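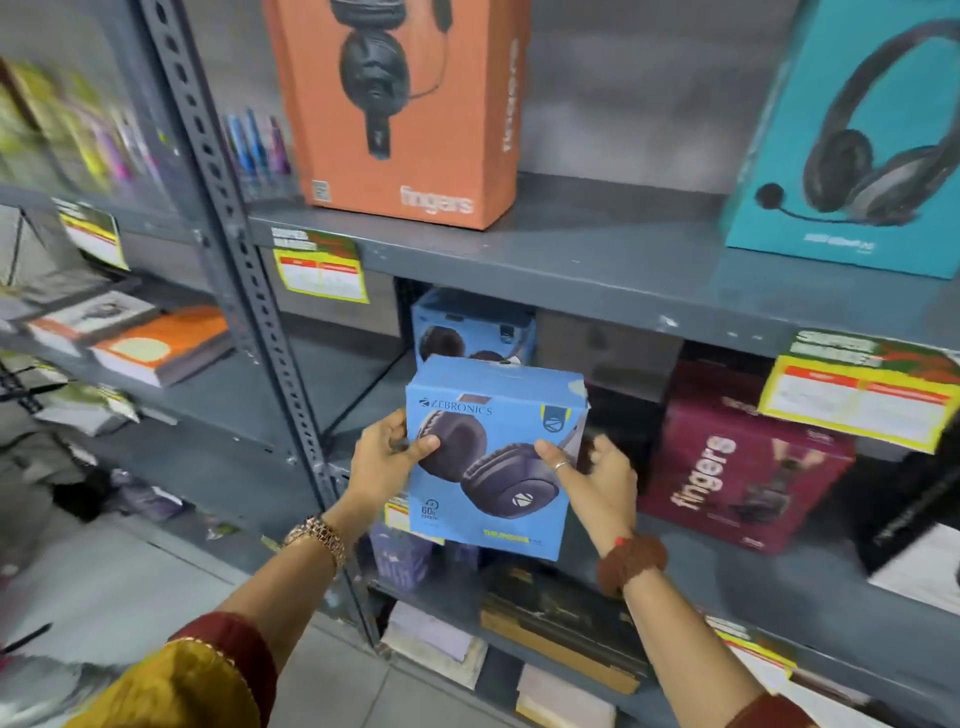 # Section 4: The fault, or how we lost 36 clips without noticing

Our plan was modest. People restock a shelf by hand while wearing a head camera, our tracker (which we named Prikau, in a moment of optimism) follows both hands, and the motions are turned into pick-and-place targets for the Vetport arm in the teaching lab. Headphone boxes were supposed to be the easy category. They have flat sides and square corners, and they don't roll.

## 4.1 What happened

On the first replay with boxes, the arm went to the shelf, opened its gripper to a sensible width, and then drove its wrist 12 cm past the target. The foam stand-in for the shelf upright took the hit. The emergency stop worked, although the person assigned to it was holding a sandwich at the time, and our risk assessment had not covered sandwiches. It does now.

We blamed the arm first. We recalibrated it and ran the same clip again, and it hit the foam in the same place to within a millimeter. As a demonstration of repeatability it was excellent.

## 4.2 Finding the cause

The log told a duller story. Prikau had swapped left and right for 15 frames in the middle of the reach. With two hands on one box, most of the fingers are hidden behind cardboard, and the tracker fell back on sleeve color to decide which hand was which. Both sleeves are maroon. Our smoothing step then averaged the two positions, drew a graceful curve between them, and removed every sign that anything had gone wrong.

We went back over all 117 clips in the shelf set and found the swap in 36 of them. Every one was a two-handed grip. The single-handed clips (pens, small items) were clean, and those were the ones we had used for testing. We have no defense for this.

## 4.3 The fix

The repair has two parts:

- Hand identity is now locked when the hand first enters view and can't change in the middle of a reach. A watch or a bracelet helps when there is one, but we don't rely on it.
- Smoothing is skipped if a wrist jumps farther between frames than a wrist can travel. The clip is flagged and a human has to look at it.

We also added a hard limit in the Sideck controller so that the gripper can't cross the plane of the shelf front by more than the depth of the box. This should have been there from day one. The Rivadeneira handbook for the lab says so on its second page, which we have now read.

## 4.4 Still open

Gripping a box from both sides with one gripper is a different problem, and we haven't solved it. For the final demo the arm will take boxes from the front with suction. The foam upright has been replaced, and the old one is on the shelf above our bench with the dent facing out.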